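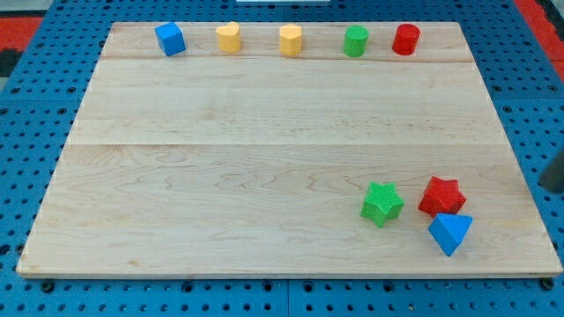
Stars are where cheap grippers go to die, one Ravia owner wrote to us in June, and after 12 days of swapping fingers at our bench I see the point. A cube is easy. Almost anything with two flat jaws will lift a cube!

The Foten gripper has stiff, narrow fingers and a lovely quick close, and it had no trouble with cylinders. Give it a star, though, and the piece likes to spin as the jaws meet, especially with a triangular prism crowding in beside it. The Ullell is slower, but its soft pads wrap around the points (I cheered the first time), and it dropped only 2 stars in 73 tries. Hearts were a toss-up.

Both ran on the same Khosravi controller, which remembers force settings for each shape. I'd keep the Foten for speed and bolt on the Ullell for anything with points.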